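Pliminance Opens Registration for Documentary Photography Printing and Editing Course in Rosto

March
By Halyna Bondarchuk

ROSTO - Pliminance, a training provider for working and aspiring photographers, has opened registration for a course in sequencing, editing and print preparation for long-form documentary work. The course will be taught at the Burkier building in Rosto and is limited to 80 places across the full program. It is intended for photographers who already have a body of work and need to bring it to a finished state, either as a bound publication or as a set of exhibition prints.

The course consists of three modules. Each module may be booked separately, but the material is cumulative and applicants who have not taken the earlier modules will be asked to submit a short statement of prior experience.

Module one covers selection. Participants bring a folder of 100 photographs from a single project, supplied as full-resolution files and as small work prints. The work prints should be no larger than a postcard and should have a white border wide enough to carry a pencil number. Sessions deal with first and second edits, duplicate removal, handling of near-identical exposures, and the keeping of a written edit log. The log is reviewed by the instructor at the end of the module and forms the basis for admission to individual consultations.

Module two covers sequence and layout. Topics include pairing across a spread, changes of scale, the placement of captions, blank pages, and the relationship between page count and binding method. Participants produce a folded paper dummy by hand before any layout software is opened. A second dummy is then produced digitally, and the two are compared page by page in a group session. Any layout application may be used, provided it can export a print-ready PDF with bleed and embedded profiles.

Module three covers output. Participants calibrate a display, build a soft-proofing setup for two paper types, print test strips, and evaluate them under controlled light. Monochrome and color workflows are taught in separate groups. The monochrome group will also cover neutral and warm toning, shadow separation on matte papers, and the repair of scanned negatives. The color group will cover mixed light sources, skin tone consistency across a series, and conversion from wide-gamut working spaces.

"Most of the portfolios we receive contain strong single photographs and a weak order," said Halyna Bondarchuk, program lead at Pliminance. "The course is built on editing and output because those are the stages where projects stall. Shooting assignments are not included, and applicants should plan their fieldwork so that it is complete before module one begins."

Paper stock for module three is supplied under the Serrano name in matte and semi-gloss finishes. Participants who prefer to use their own paper may do so if they provide the manufacturer's profile in advance. Ink and printer time are included in the fee up to the allowance stated in the enrollment terms. Additional prints are charged at cost.

Each participant receives two individual consultations, one after module one and one after module three. Consultations are held in person. Remote appointments are available only to participants who have completed all modules and are working toward a publication deadline.

Applicants are required to submit the following by email: a project summary of one page, a selection of low-resolution photographs in a single PDF, and a list of equipment they intend to bring. A laptop with a current operating system is required for modules two and three. Cameras are optional throughout. Film photographers are eligible, but negatives and transparencies must be scanned before the course starts, as the Burkier building has no scanning facility.

Applications are read in order of receipt. Pliminance will confirm or decline each one in writing and will keep a waiting list for each module. A place is held once the deposit has been received. Deposits can be transferred to a later intake but are not refunded after the joining instructions have been issued. A reduced fee applies to full-time students and to photographers who have completed an earlier Pliminance course.

Finished dummies and prints may be entered for the closing display in Rosto. Entry is voluntary. Participants retain copyright in all work, and Pliminance requests only the right to reproduce one photograph per person in the printed list of works. Prints left for display must be labeled on the reverse with name, title and paper type, and must be collected when the display closes.

The enrollment terms, module timetable and file preparation guide are available on request from the Pliminance course office. Requests for press attendance at the closing display should be sent to the same office, marked for the attention of Halyna Bondarchuk.

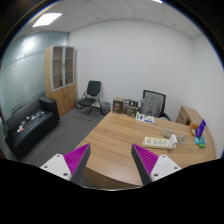
Press attendance is limited to the opening hour of the display, and photographs of participants' work may be published only with the written consent of the photographer concerned.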